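Rova Users' Forum > Software > Planning and Perception
Thread: Grasp planner rejects valid candidates near the storage unit after the August release

m_niazi (Maham Niazi, Nendora integration group)

Good morning. I should be grateful for the views of other sites on a planning fault we have seen since moving to the August release of the Rova planning stack.

Our task is a simple sorting exercise with artificial produce. The arm is to pick up each item from the white table and place it in the storage unit. Perception is handled by the Flitent segmentation module, using a fixed camera. Under the previous release the planner returned a usable grasp for nearly every item. Under the new one it returns "no collision-free approach" for any item lying within 200 mm of the unit, although the arm can be driven to the same pose by hand without touching anything.

The item affected most often is the green pepper in front of the brown box. The yellow pepper and the oranges are planned without difficulty from the same starting pose.
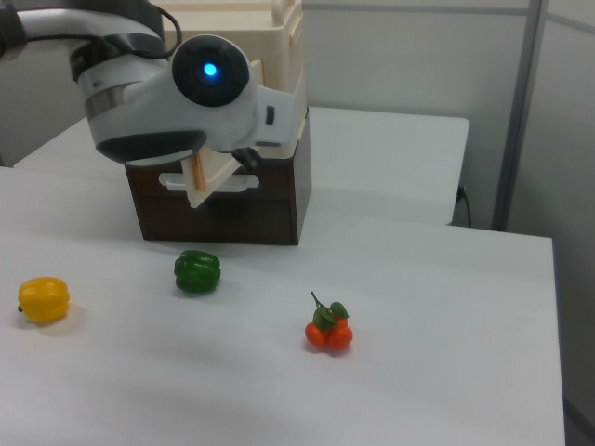

Settings in use

Planner: sampling-based, default seed, 50 attempts per query
Collision padding: 14 mm on all static objects
Static objects: both tables, storage unit (single bounding volume)
Depth filter: on, default strength
Approach direction: vertical, with tilt allowed

We have raised the number of attempts and have changed the seed. Neither made a difference. I attach no log at this stage, as the planner reports only the final rejection and not the pair of bodies in collision.

Reply from khunthong_lab

Thank you for the clear report. We have a similar cell at Khunthong and saw the same message after the update.

The cause in our case was the bounding volume. The earlier release accepted a mesh and applied the padding to its surface. The August release converts every static object to a box first, and then applies the padding to the box. If your unit has an upper part that projects beyond the lower one, the space under the projection is now treated as solid. Please check whether you are loading the unit as one object or two.

Reply from standards_desk

I would respectfully disagree with the previous reply. The conversion to boxes was present in the earlier release as well, but only took effect when the mesh was not closed. It is more likely that the mesh supplied here has a gap in it, which the old code ignored and the new code does not. Splitting the object would hide the fault without correcting it. The proper course is to repair the mesh and load it again.

May I also ask why padding of 14 mm is considered necessary? Our own guidance recommends a much smaller figure for a static cell that has been properly calibrated.

Reply from m_niazi

Thank you both. The padding was agreed when the cell was approved, to allow for error in the camera calibration. I would prefer not to reduce it until that calibration has been repeated.

I examined the mesh on Wednesday. It is closed, and the checking tool reports no gaps. I have therefore begun with the suggestion from Khunthong and have prepared a second layout in which the items are spread across the table beside the unit, so that the rejected region can be mapped.

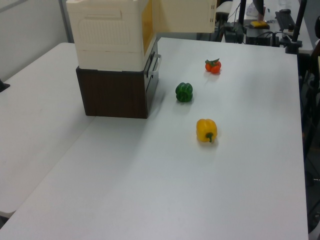
The collision model for the unit has now been rewritten as separate bodies. The old single volume took its width from the widest part of the whole object and carried that width down to the table, which accounts for a good deal of the lost space. The brown lower box and the cream upper box are each entered with their own dimensions, and the upper panel that extends out to the right has become a thin third body. The grey handle on the side of the lower box is modelled as a small block with the normal padding.

With this model the planner returns a vertical approach for the green pepper in the first layout. In the second layout it plans for all three items, although the tomato cluster at the back still takes considerably longer than the yellow pepper nearest the camera.

Reply from khunthong_lab

I am pleased to hear it. The longer planning time may come from the thin body. Very thin boxes cause the sampler to spend many attempts on paths that pass close to both faces. We set a minimum thickness of 3 mm before padding and found the times more even.

Reply from standards_desk

I accept that the mesh was closed and withdraw my remark on that point. I maintain my objection to the general method. A model divided by hand must be divided again whenever the unit is moved or exchanged, and there is no record in the configuration of who made the division or on what basis. At a site with several cells this becomes a real burden. If the release has changed the treatment of closed meshes, the change should be reported as a defect and corrected by the maintainers.

Reply from perception_pk

One point from the perception side. The depth filter at default strength tends to smear the edge between a dark surface and a light one. Any live obstacle points produced there are added to the static model, and the padding then applies to them as well. I would suggest one test with the filter off and the live obstacle layer disabled, and a second test with only the layer disabled. If the results differ, part of the original fault lies with the filter.

Reply from m_niazi

Both tests have been carried out with the three-body model. There was no difference in the number of accepted grasps. With the live layer enabled and the filter off, planning was slightly slower, so I have left the filter on.

The minimum thickness has been applied as advised. Planning time for the rear item fell by roughly half. I have also added a comment block to the configuration giving the source of each dimension, which I hope goes some way towards meeting the concern about records.

A defect report has been filed with the maintainers concerning the handling of closed meshes, with both layouts and both collision models attached. I shall post the reference when it has been issued.

Reply from standards_desk

Noted, with thanks. Please include the padding value in the report, as the maintainers will not be able to reproduce the rejection without it.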